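**Chairs for a long dining table – match them or mix them?**

**mehwish_u** wrote:

Hi all, I've been reading here since June and finally have something to ask. We inherited my aunt's big dining table when she moved to Prarholm, and it came without a single chair. It seats 10 if everybody likes each other. My husband wants a full matching set. I would love to pick up odd ones secondhand and let them be a family of cousins instead of twins, if that makes sense! Has anyone lived with a mixed set for a good while? Did you get tired of it?

**Naveed Yousafzai** wrote:

Welcome, Mehwish! We did the mixed thing for 12 years and I still get a little sentimental about it. Every kid had "their" chair and guests always had something to talk about. The one piece of advice I'd pass along is to measure seat heights before you buy. We had a lovely old spindle-back that sat so low my mother-in-law looked like she was peeking over a fence.

**maxence_r** wrote:

I'm going to be the grump. Mixed chairs look charming with four. With ten they look like a yard sale, and I say that with affection, having tried it. Also, they never tuck in the same way, so you're forever bumping a hip on the one that sticks out. Buy a plain matching set and put your personality into the cushions.

**Naveed Yousafzai** wrote:

Maxence, you said the same thing about my curtains :) I don't agree at all. If the wood tones are close, the eye forgives nearly everything else.

**Apinya S.** wrote:

I'm somewhere between you two. What worked in our house was keeping one thing the same – ours is the back. Every chair has flat horizontal slats and nothing taller than the others, and after that I let myself buy whatever turned up. A warm orangey-brown finish is easy to find used, and I think it looks so friendly against a white wall, even when all you see over the table is the top of the back. 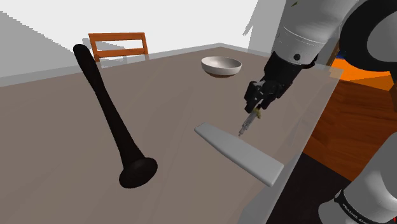
The other thing is to sit in them for a whole meal if the seller will let you, or at least for a cup of coffee. I bought two from a shop in Skiltaston that felt wonderful for five minutes and dreadful by dessert. They live in the hallway now, holding coats.

**maxence_r** wrote:

Same back on every chair is a matching set with extra driving, Apinya. But fine, I could live with that one.

**mehwish_u** wrote:

You are all so kind, thank you! I read this out loud over dinner (standing up, ha) and my husband says he'll accept Apinya's rule if he gets to choose the two for the ends. There's a place called Fodanham that sells old school and church chairs, so we'll start there on Saturday with a tape measure. Naveed, what seat height did you end up settling on?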